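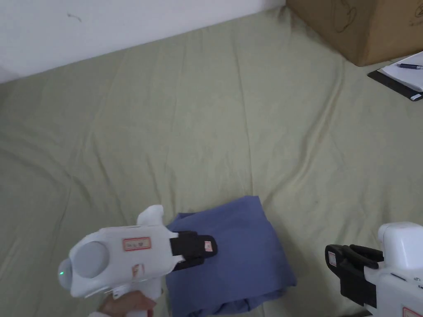
Why would anybody pay good money for a gripper they have to hold themselves, a reader asked under our last post, when the whole point of a robot is that it does the holding for you? Fair question! I get a version of it every time I tell someone at a barbecue what I do for a living, so I may as well have a go at it on the About page, where I was going to have to explain us anyway.

Hello, we're Comemico

We're a very small company in Prustville and we make the Jindard, a kit with a pair of hand-held grippers, one for each hand. You pick them up, you squeeze, the fingers close, and you do an ordinary household job with them while the kit records what your hands are up to. The recordings go to people building robots, who use them to teach a pair of arms the same job. So the holding you do is the lesson, and the robot is the student (a slow one, some days, but so was I when Mum taught me to iron).

If you've come looking for the finished robot that does your washing, sorry, that isn't us. We sell the bit that comes well before it. A few of our customers are working on the other end and I wish them every success, partly out of friendship and partly because I've got a basket of school uniforms at home that could use the help.

How we got going

I used to repair sewing machines and industrial overlockers, which is a lovely trade if you like small screws and don't mind lint in your tea. What I learned from it is that cloth is a menace. Metal stays where you put it. Cloth has opinions, and it changes them when you open a window. So when a mate from a university lab showed me a robot arm having a go at a tea towel, I sat there for an entire afternoon, fascinated, watching it pick up the same corner and drop it and pick it up again. Driving home I kept thinking that the arm was fine, really, it just hadn't been shown enough tea towels.

The first Jindard was made in my garage out of printed parts and a bicycle brake lever. It was heavy and the trigger pinched. I wore a plaster on my thumb for most of that winter. The second had a better trigger and was somehow heavier. We don't talk about the third. By the time we had one you could use for a whole morning without needing a lie-down, my business partner had come on board (she does the electronics and the accounts, and she is also the one who answers the phone in a nice voice), and in September we moved into the old Panagiotou building, which was a drapery years ago and still has the brass measuring strip let into the counter. We thought a drapery was a good omen. The roof has since made us think a bit harder about it, but we love the counter.

What we do all day

Mostly, fold. I know how that sounds. Every change we make to the Jindard gets tried on soft, floppy, irritating things before it gets tried on anything else, so there's a lot of folding up shirts and towels on a bed with a sheet over it, one gripper holding an edge while the other comes in from the far side. Pen and clipboard stay within reach. I'm a paper person and always will be, and my handwriting is the reason my business partner keeps her own notes.

We use a proper bed because homes have proper beds. A lab bench is flat and hard and it forgives you. A mattress gives when you push on it, the sheet wrinkles and travels, and you end up chasing your work across it a bit, same as you would at home on a Sunday night. If the trigger is too stiff or the fingers are a touch too slippery you'll find out on a bed in ten minutes, and you might never find out on a bench.

We offer a recording service as well, for customers who'd sooner buy the sessions than run their own. You send us the task and we work through it in our own rooms, with our own linen or with yours if you post it. Last year's biggest job came to 1,218 folds, all of them filed and delivered, and I can tell you that somewhere in the middle of that I dreamt about hems.

What's in the kit

The Jindard comes as 2 grippers, left and right, with their charging leads, spare finger pads, a carry case, and a printed guide that I wrote myself and am fairly proud of. It has a section on wrists. Please read the section on wrists! The bodies are white and the fingers are black, and people do ask for other colours, and the answer so far is no. (I wanted teal. I was outvoted, which takes some doing in a company our size.)

The kit is $1,471 plus postage anywhere in Australia, and we do ship overseas if you email us first and are patient about the paperwork. Turnaround is 8 weeks from order. We build in small batches, and I would rather tell you the real wait than have you ringing up cross. If you're a school or a TAFE, ask us about borrowing a kit for a term before you commit to anything.

What it's not so good at

I've read too many About pages where everything is marvellous, so, a few grumbles about our own gear.

It gets tiring. It's lighter than it used to be and it's still a tool in each hand, and if you've got small hands you'll feel the grip is a bit on the fat side. We're working on a slimmer handle and I've promised three different people it'll be along soon, so I'd better stop promising.

Thin, slippery stuff is hard. Cotton is a joy, denim is a joy, a decent bath towel practically folds itself. Satin pillowcases, on the other hand, can go and live in the sea. You can do them with a Jindard, and with practice you'll even do them neatly, but your first few goes will make you doubt yourself and perhaps us.

And you'll be clumsy to begin with. Everyone is. You've had fingers your whole life and now you've got a couple of blunt ones at the end of a handle. Most people hit a point on their second day when they stop thinking about the squeeze and just start doing the job, and the recordings get much better from there. We suggest you throw away the first day's work. Customers hate hearing that, and then they ring back later and say yes, all right, we threw it away.

Who buys from us

University groups, mainly, plus a handful of small companies making arms for laundries, hotels and aged care. We've also sold to an occupational therapist who wanted to see what it was like to do household jobs with a limited grip, and she sent us the most useful page of feedback we've ever had, so the wrist section in the guide is mostly down to her. One kit went to a retired couple who, as far as I can work out, just like gadgets. Good on them.

We don't record in people's homes without everyone who lives there agreeing to it in writing, and we won't sell you sessions that were recorded any other way. If you hire us, the recordings from your job belong to you. We keep a copy until you've checked yours and then we wipe it.

Coming to see us

You're very welcome to. We're in the Panagiotou building on the main street of Prustville, up the side ramp, and the bell works if you lean on it. Give us a ring before you set out, though, as we're often both mid-fold with our hands full. Parking is easy except when the bowls club has something on. If you'd like to try the grippers, bring a shirt you don't mind getting creased and have a go on the bed yourself. There's tea, and usually fruit cake at this time of year, and we'll show you the garage-built original if you ask nicely (it's under the counter, brake lever and all).

For orders, repairs and loan kits, use the contact form. For arguments about the correct way to fold a fitted sheet, use the same form and put SHEET in the subject line so I see it first.

Page last updated December 18, 2024.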